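Filed under: Manipulation, Notes

Filtering demonstrations by release error

Posted in May by Giang Bùi

The placement policy from the last post was trained on every teleoperated demonstration we had, 1,485 in total. The question I left open was whether all of them help. I now have a partial answer for the single-object task: pick up a cylinder, carry it to a colored target on the table, set it down upright.

The training code is unchanged. Hou is still the behavior cloning stack, predicting chunks of 20 actions from one fixed camera view plus joint positions. What changed is the data going in. I wrote a small scoring tool, Biteveck, that assigns each demonstration a release error: the distance between the center of the target and the center of the object after the fingers open. It then sorts the demonstrations and keeps the best N.

I trained on the full set and on the best 1,000. Each training run was repeated with different seeds, and the start poses were fixed in advance, 12 per seed, the same list for both conditions. Evaluation was done on the real arm.

The filtered policy places more accurately, and the gain is consistent across seeds. The rate of successful grasps did not change. I had expected it to drop a little, given that about a third of the data is gone, but release error and grasp quality seem to be close to independent in this set. An operator can make a clean grasp and then rush the last part of the motion.

Looking at the discarded demonstrations, the common factor is the approach. In most of them the operator comes in sideways at low height and opens the gripper before the lateral motion has stopped. The policy trained on everything copies this. It arrives at the edge of the target still moving, and the object ends up short or tips over.

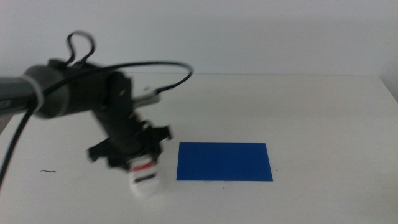 Lateral speed at low height turned out to be a usable score by itself. I ranked the demonstrations by mean sideways velocity over the final 20 steps before release and compared this with the ranking from Biteveck. The two lists overlap heavily. The velocity score needs no vision and no target position, only the joint log, so it can be computed on older recordings where the camera calibration is lost.

Two limits. First, the target color and size were constant, so I can't say anything about clutter or about targets the policy has not seen. Second, a random subset of 1,000 demonstrations is the obvious missing control. It is training now. Without it, part of the effect could come from the smaller set being fitted longer per sample under a fixed step budget.

The scoring script will go into the Stekon repository once I have removed the hard-coded paths. The velocity version is short enough to reimplement from the paragraph above.

3 comments

tostska_dev
Did you try weighting the loss by the score instead of a hard cutoff?

Giang Bùi
Not yet. The cutoff was easier to reason about. Weighting is next after the random control.

mlk
How do you detect the release step in the joint log? Gripper width threshold or the command signal?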